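Filed under: Shop Talk / Machines and Us
11 October 2018
By Rafferty Zamora

My dishwasher is still the smartest robot I own, and it can't find the dishes. I bring this up because Brumari, whose sales letter reached this office in March, promised us a machine that would take over "routine bench chores" by fall. It is fall. Giuliana Benavides is still doing the routine bench chores.

In fairness, the bar has moved. Five years ago the question was whether a hand could pick up a part without crushing it. Now people want to know whether it can put the part where it goes, and then go do the next one while the humans eat lunch.

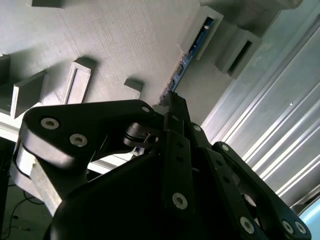 Lunch is where it falls apart. Iara Gallardo runs the trial bench at Prareo, and she reckons a good tech handles 12 different small jobs in an hour without thinking of them as different. Every one of those is a new project for a machine. Someone has to teach it, watch it, and hover near the stop button looking casual. 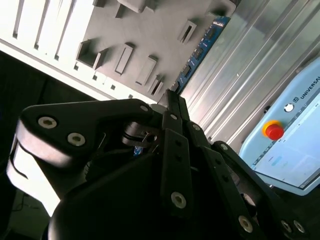 Hovering is skilled work, by the way, and so far it pays the same as sitting. Mei Ostrowski asked me whether the robot could be taught to hover over another robot. I have passed this along to Brumari and await their next letter.

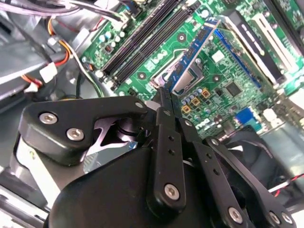 Computer repair sounds like the easy end of all this. Parts come in standard shapes and they mostly fit one way. But think about a memory stick. Two narrow fingers can pinch the bottom edge of one and hold it among the slots, fine. Then there's the lining up, and the push, which has to be hard enough to worry you and not one bit harder. I have put in roughly 200 of them and I still wince.

So can it do chores yet? Some of one, on a good day, with company. Folding laundry, which I'd pay real money for, is next issue.

Shop Talk | Letters to the editor welcome at the front desk | © 2018 | Back to top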